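Rules for Robots (and for the People Who Teach Them)

Robots do not read rules. You could tape a list to the wall in very large letters and a robot would roll right past it. So the rules have to go into the people first, and then into the robot, a little at a time.

At Tanui, a workshop where robot helpers learn household jobs, the rule book has 10 pages. Five of them are about cups.

That may sound like a lot of cup. But think about what you know already. You don't squeeze a paper cup as hard as a mug. You don't grab one while looking at the ceiling. (If you do, you also know where the paper towels are.) A robot knows none of it until somebody shows it, over and over.

The showing is done with grippers that a person holds, one for each hand. They have fingers like a robot's, so whatever the person does with them is something a robot could copy. The black-and-white squares work a bit like name tags. A computer looks for them to work out where each gripper is and which way it's turned. 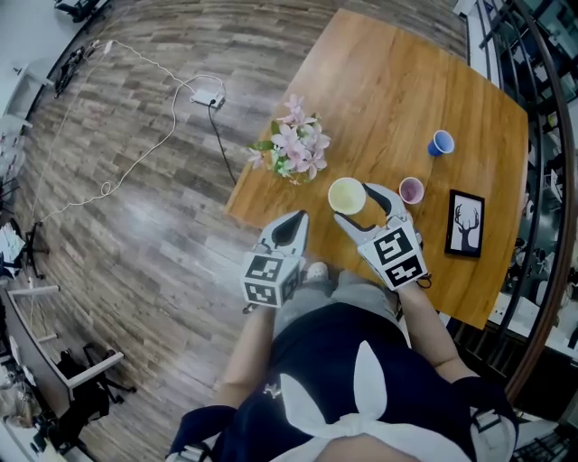

Hawi Yilma says the hardest rule is going slowly, because your hands already know how to pick up a cup and they get bored waiting for you. Hers wanted to rush every single time.

Going slowly is Rule 1. The others in the cup chapter go like this:

Rule 2. Open the fingers wide before you get to the cup. Poking it first is rude, and it falls over.

Rule 3. Squeeze just enough. A cup is not a lemon.

Rule 4. If you drop it, say so. The drop gets a label, so the robot doesn't learn that dropping is part of the job.

Rule 5. Stop when you're tired. Tired people teach tired habits, and a robot will copy a bad habit perfectly.

Last November the workshop counted up its cup lessons and got 2,191. Of those, 1,183 followed every rule and were kept for teaching. The rest went into a folder called "Oops."

Want to try it? Take two pairs of kitchen tongs and a plastic cup, and move the cup across the table using all five rules. Plastic, please. Rule 4 is much louder with glass.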